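Home Tickets Parts and Stores Knowledge Base Contact

Ticket 1913: Parts bin at packing station 7, small items going missing, floor worn
Status: Closed
Site: Postov
Opened by: Tharushi Biswas
Assigned to: Thodoris Konstantinidis

Opened Wed 27 August

Our stock count for the station has come up short three times since July. It is always the small hardware that is short, the washers and the short pins. Larger parts are never off. I have checked the pick lists against the Kinitz sheet and the numbers going in are right. I think pieces are getting out of the big gray metal bin. The floor of it is scuffed all over and the back wall has lost its finish in a wide band. Can somebody look at it and tell me if it needs replacing? Goltusa quoted us 320 for a new one last year and I would like to avoid that.

Thodoris, first reply

Please don't order anything yet. A few questions. Is the bin sitting flat on its stand or on the rubber mat? Do you find any pieces on the shelf below? And when you say the back wall has lost its finish, can you feel an edge with a fingernail, or is it smooth?

Tharushi

It sits on the mat. I lifted one corner of the mat and found four washers under it. The band on the back wall is whitish with a ragged lower edge. I can feel scratches but nothing sharp. Nothing on the shelf below.

Thodoris

Washers under the mat means they are getting past the bin somewhere. Look at the floor close to the front wall, both sides. 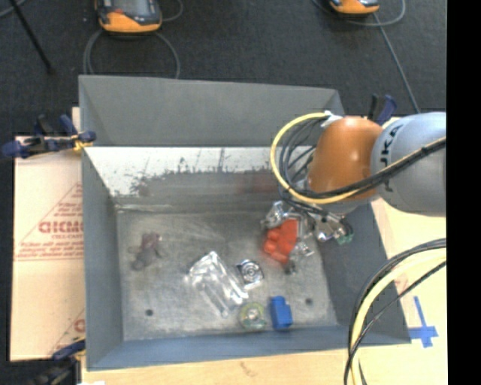 I had a look myself after lunch. There are two small round spots near the front, one toward each side, and on this model those are the old mounting holes. They should have plugs in them. The plugs on this one are gone. A short pin goes through easily if it lands on end, and the washers you found are the smallest size we carry, so they fit too.

The wear on the floor is surface wear only. I pressed on the pale patches and there is no give. Same for the back wall. It looks bad but it will not leak parts, and I would not replace a bin for it.

Tharushi

Do we have plugs?

Thodoris

Stores has a bag of 50 from Rathnayake, bin drawer second from the top. The 8 mm ones are too loose, take the next size up. Push them in from the underside so the flat face is down against the mat. I put two in and tried it with a handful of short pins. None came through.

Tharushi

Lifted the whole mat and got back 31 washers and 12 pins. I have added them to the sheet. Will leave this open for one more count.

Tharushi, final note

Count matches. Please close. The bins at the other stations should be checked for the same thing, I will open a separate ticket for that.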